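Traltero 5 Countertop Water Softener
Set-Up and Care Guide
Section 3: Installation, Programming and First Regeneration

Read this section completely before connecting the unit. Keep the guide with the unit after installation.

3.1 Before you start

The softener must stand on a level surface that can support its full operating weight. Do not place it on a shelf held by wall brackets. Leave a gap of 5 inches behind the cabinet for the inlet and drain hoses. The power cord must reach the outlet without an extension cord.

Check that the cold water supply has its own shutoff valve. If the valve is shared with a dishwasher, fit the Skikalar two-way adapter before continuing.

CAUTION: Connect to cold water only. Hot water damages the resin and voids the warranty.

3.2 Connecting the hoses

1. Close the shutoff valve and open the nearest faucet to release pressure.
2. Remove the plastic caps from the inlet and outlet ports. Keep the caps for storage or shipping.
3. Check that a flat rubber washer is seated in each hose nut. Do not use thread tape on these fittings. They seal on the washer.
4. Screw the blue hose onto the port marked IN and the white hose onto the port marked OUT. Tighten by hand, then turn a further quarter turn with a wrench.
5. Push the drain hose onto the barbed fitting and slide the clamp over it.
6. Run the drain hose to the sink or standpipe. The end of the hose must stay above the flood rim of the drain.

Note: The drain hose may rise up to 8 feet above the cabinet. A higher run slows the rinse and can leave salt in the softened water.

3.3 Checking for leaks

1. Wipe all fittings dry with a soft cloth.
2. Turn the bypass lever to BYPASS.
3. Open the shutoff valve slowly and wait until the faucet runs without spitting.
4. Turn the bypass lever halfway toward SERVICE. Let the tank fill until the sound of running water stops.
5. Turn the lever fully to SERVICE and close the faucet.
6. Run a finger under each fitting. If there is moisture, close the valve, release the pressure and check the washer.
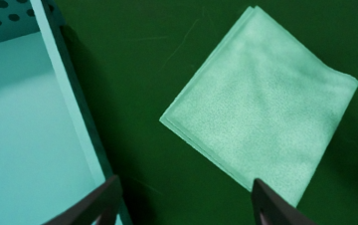 Repeat the check after one hour and again the next day. Slow leaks at the outlet port may not show until the hose has been under pressure overnight.

3.4 Loading salt

Use pellet or tablet salt sold for water softeners. Rock salt leaves sediment in the brine well. Table salt packs into a solid mass and must not be used.

1. Lift the salt lid and confirm that the brine well cap is in place.
2. Pour in salt up to the line marked MAX.
3. Do not add water. The unit meters its own water during regeneration.
4. Close the lid until it clicks. The controller will not start a cycle with the lid open.

3.5 Programming the controller

1. Plug in the power cord. The display shows the software version, then the clock.
2. Hold SET until the hour flashes. Change it with the arrow keys and press SET to confirm. Set the minutes in the same way.
3. Enter the water hardness in grains per gallon. Use the Skirkel test strip supplied, or the figure from your water utility.
4. Enter the regeneration time. The factory setting is 2:00 a.m. Choose an hour when no water is drawn.
5. Enter the capacity limit. The factory setting is 2000 gallons. Lower it if hardness returns before the unit regenerates.

Note: Settings are kept during a power failure. The clock is not, and must be reset.

3.6 First regeneration

1. Hold REGEN for 5 seconds. The valve motor runs and the display shows BACKWASH.
2. Watch the drain hose during the first minutes. Light brown water is normal at this stage and comes from resin dust.
3. Leave the unit to complete all stages. Do not unplug it while the valve is moving.
4. When the clock returns, run the cold faucet until the water is clear.

CAUTION: Do not drink from the softened line until the first regeneration is complete.

3.7 Cleaning the cabinet

Clean the outside with a damp cloth and mild dish soap. Salt dust around the lid should be brushed off before wiping, as the grains scratch the finish. Do not use bleach, abrasive pads or glass cleaner on the display window. Rinse the cloth often and dry the cabinet afterward. 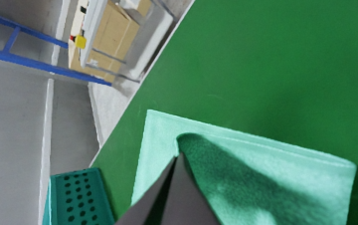
Barreto writes that the lid on their unit clicked shut but the display still showed LID after cleaning, and asks whether the switch has to be replaced. In most cases it does not. Salt under the switch tab gives the same message. Unplug the unit, brush out the slot at the rear of the lid opening and close the lid again. If LID remains on the display, order the switch kit listed in Section 6.

3.8 Long periods without use

If the unit will stand unused for more than two weeks, turn the bypass lever to BYPASS and unplug the cord. Run a manual regeneration before using softened water again.

Guide revised October 17, 2020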